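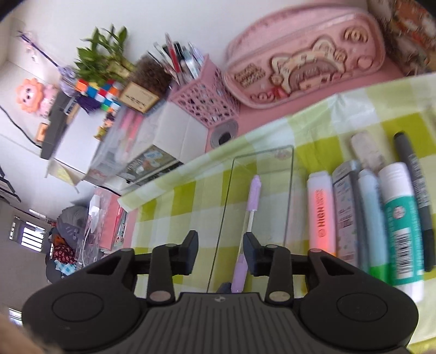
Gallery > Desks > The Checked Tablecloth

The Pen Desk at Wundthorpe

Every March our stationery club in Wundthorpe puts up a gallery of members' desks, and every March I promise myself mine will be tidy in time. This year I got as far as the tablecloth. Yiran Xiao said a desk with plushies on it isn't a serious desk, and then asked where I'd bought the lion.

1. The back row

Pink pencil case with the raised cartoon girl, pink lattice holder doing the work of three holders, lucky bamboo, Rubik's cubes in a stack. I can solve one side on a good day. The purple stick with the pompom serves no purpose and is my favourite colour.

2. The front row

A peach highlighter that says HIGHLINES, a light blue marker, the glue stick, a dark grey marker with a black cap. Lined up like this they look as if somebody has a system. Marin Todorova has one, in a ring binder, and has offered to lend it to me twice.

3. The tray

Clear plastic, flower on the front, bow sticker on the corner, and everything in it lying lengthwise except the fat black marker, which goes where it likes. I have been after a second tray to match ever since, and the shop in Trumness swears they'll get more in.

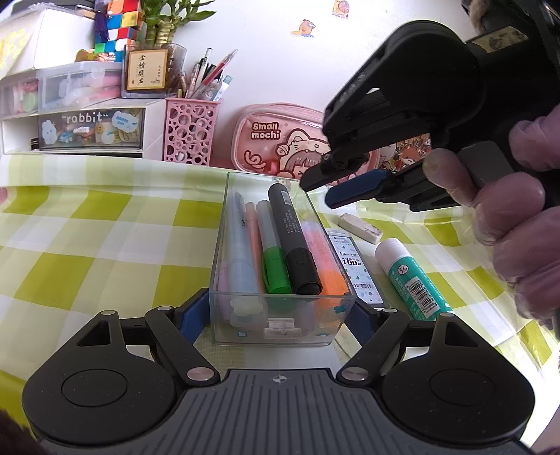
Until then the pencil leads live outside with the eraser, which was off-white and grubby well before it joined my collection, and the glue stick has to make its own arrangements. Ayman Berrada's desk is next in the gallery. He owns 126 fountain pens and writes his grocery list with a pencil.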